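Kerard Residence Renews Its Shared Kitchens
Residential Life News
February 13, 2026

When the Kerard residence opened its doors to graduate students and visiting fellows, each floor was given a single shared kitchen, and each kitchen was given a single-bowl sink. That arrangement has now come to an end. Over the winter break the residence completed the renewal of 17 kitchens, and residents have had several weeks to form an opinion of them.

Kavitha Pinto, who oversees furnishings and fittings for the residence, met with the newsletter to discuss the choices behind the project. She began with the sink.

"We received more comments on the sinks than on any other item," Pinto said. "One person would leave a pot to soak, and the whole floor would have to wait. A second basin was the first thing written into the specification."

The new sinks are stainless steel, with a larger basin on the left for washing and a smaller one on the right. The work was carried out by Wilczyńska, a local contractor, and the counters were supplied by Dusau. Pinto noted that the counters prompted the longest discussion. Samples were left on display in the lobby, where residents could leave written remarks, and the pale marble pattern was preferred to a plain gray.

"Some of my colleagues feared that it would show every coffee ring," she said. "It does. People wipe it down more often as a result, and I consider that acceptable."

The dish rack was a later decision. The former kitchens had freestanding plastic racks with trays beneath them, and the trays were seldom emptied. Pinto asked for a rack that would rest over the basin itself, so that water would run straight into the drain. The model selected is adjustable in width and can be lifted off when the full basin is needed.

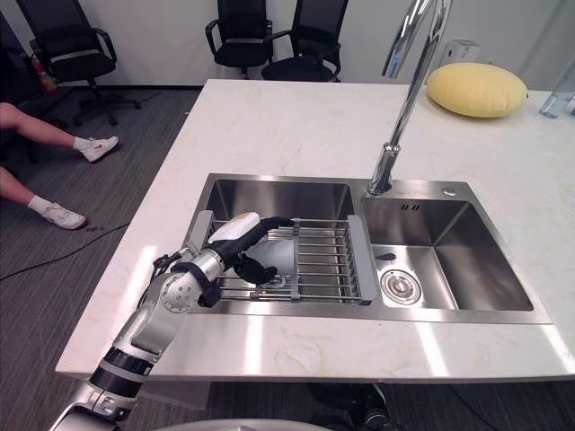 Adesuwa Haruna said that the rack had changed the order in which she cooks. She now rinses vegetables on it before starting anything else – the counter stays free for chopping – and she puts it away only when there is a large pan to wash. She added that she would have liked a second rack for the evenings, when several people finish dinner at the same time.

Pinto confirmed that the request had reached her office. "We have heard it from more than one floor," she said. "There is a cost, and there is the matter of where the second rack would be stored. We expect to decide in June, once we have seen how the first ones are holding up."

Maintenance has also been reconsidered. Each sink has a removable drain strainer, and residents are asked to empty it into the trash after every use. Under the new schedule, staff will clean the faucets and the steel deck every 5 days. Abrasive pads have been withdrawn from the supply closets.

"Steel scratches, and I would ask people to accept that," Pinto said. "What we want to avoid is food left in the basin overnight."

The kitchens in the Kanda annex are next on the list. They are smaller, and Pinto said that the double sink may not fit in all of them. Measurements are being taken this month, and residents of the annex will be invited to comment before any order is placed.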